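제3강 사출 성형품의 수축과 휨

1. 수축의 원인
열가소성 수지는 용융 상태에서 고화되는 동안 비체적이 감소한다. 결정성 수지(PP, POM)는 결정화에 따른 체적 감소가 더해지므로 비결정성 수지(ABS, PC)보다 성형 수축률이 크다. 금형 치수는 제품 치수에 수축률을 반영하여 정한다.

L = l / (1 - S)
L: 금형 치수, l: 제품 치수, S: 성형 수축률

예) l = 100 mm, S = 0.02이면 L = 102.04 mm.

2. 얇고 넓은 판형 부품
판형 부품은 면내 수축 차이가 휨으로 나타나기 쉽다. 주요 인자는 게이트 위치, 보압 분포, 금형 양면의 온도차이다. 둘레에 테두리를 세우면 굽힘 강성이 증가하나, 테두리와 판의 두께 차가 크면 냉각 속도가 달라져 휨이 오히려 커질 수 있다. 개구부 뒤쪽에서는 갈라진 유동이 다시 만나 웰드라인이 생긴다.
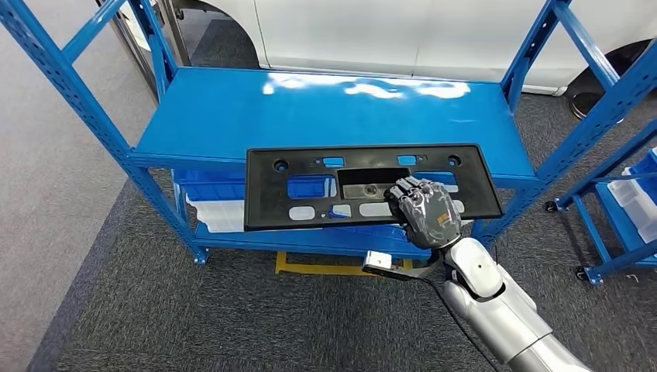
그림 3-1. 테두리와 개구부가 있는 판형 부품: 플라스틱 번호판 브래킷

3. 체결 구멍의 위치 공차
구멍 간 거리는 수축의 영향을 직접 받는다. 간격이 넓을수록 편차가 누적되므로 한쪽은 원형, 다른 쪽은 장공으로 설계하는 방법이 있다. 두 구멍 모두 원형이면 구멍 지름에 여유를 둔다. 유리섬유 강화 수지에서는 유동 방향과 직각 방향의 수축률을 따로 적용한다.

4. 과제
Kadlec·Paulík 강의 자료의 Mudport 사례를 읽고 게이트를 2점에서 3점으로 변경할 때 예상되는 웰드라인 위치를 도시할 것. 제출은 2월 말까지. 계산 과정에는 단위를 표기한다.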